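Mevura Shared Kitchen — Minutes of the Members' Meeting
Held February 28, 2018, in the back room at Fistadach 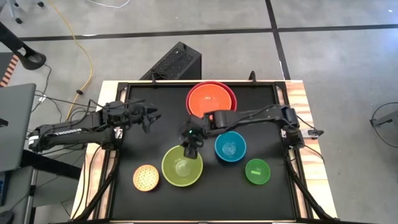 1. Opening and previous minutes

The meeting opened once the chairs had been brought through from the hall. The January minutes were accepted with one correction: the second shelf by the sink is for mixing bowls, and the minutes had it down as the shelf for baking pans. Apologies were received from the Panganiban supper group, who sent their comments in writing.

2. Colored bowls

The question carried over from last time was whether to keep the colored bowls together as one set or divide them between the two cupboards. Members who cook on weekday mornings want them divided, as the far cupboard is locked until noon. The Panganiban group asked in their note that the set stay together, having twice needed the large red bowl and found it in the wrong place.

It was pointed out that the orange bowl sits inside the red one with both rims showing, and that the two take up hardly more room than the red one alone. The lime-green, the teal-blue and the small bright green do not have to be nested and can stand beside them.

Agreed: the set stays together, in the near cupboard, bottom shelf. Orange goes inside red. The smaller bowls go to the right of them. The far cupboard will get plain steel bowls from the spares box.

A member asked if lids could be bought to fit. The supplier, Zaltari, lists lids for the large sizes only. Left for now.

3. Items left in bowls

Several people raised this. Bowls are being put away with things still in them — measuring scoops, clips, sponges — and the next user has to find out where the things belong. One member said she had no objection to small items being kept in the small bowls during a session, only to their going back in the cupboard that way.

Agreed: bowls are emptied before they go on the shelf. Anything without an obvious home goes in the tray by the door. The tray is cleared at the end of each month, and what is still in it goes to the rummage table.

4. Orange mesh piece

There was some discussion of the round orange mesh piece that is kept with the bowls. Half the room has been using it as a strainer and the other half as a cover. The catalog page could not be found. It has been rinsing salad well enough, and it has also been set over rising dough.

Agreed: either use is fine. It is to be washed with the brush straight after use, as dried flour in the mesh is hard to get out. It goes on top of the orange bowl when put away and is not to be hung on the hook, where it gets knocked down.

5. Washing and drying

The drying rack is too small on supper nights. A second rack was priced at $40, and the meeting approved this. Until it comes, large bowls are to be dried by hand and put away at once.

Dish towels: 3 are missing from the drawer. Members are asked to look at home. Used towels go in the bag under the sink and not back in the drawer, which still smells.

6. Tables

The light wooden table is to be wiped with a damp cloth only. A bleach spray was used on one of the other tables in February and has left a pale patch near one corner. The spray has been moved to the restroom closet.

A proposal to buy an oilcloth cover for the long table was put to a vote and did not pass.

7. Money

The balance stands at $3,237 after the water bill. Supper takings for the month were $112, lower than usual on account of the canceled evening. The new rack will come out of the equipment line. Zaltari's invoice for the spare steel bowls has been paid.

8. Other business

The label maker is out of tape. Shelf labels will be written by hand until more is bought.

The window over the sink does not close fully. The building office has been told twice and will be told again.

A request to store a bread machine in the near cupboard was declined for lack of space. The owner may ask again if the top shelf is cleared.

The next meeting will be in the same room. Members wanting something on the agenda should write it on the sheet inside the near cupboard door.

The meeting closed, and the chairs were returned to the hall.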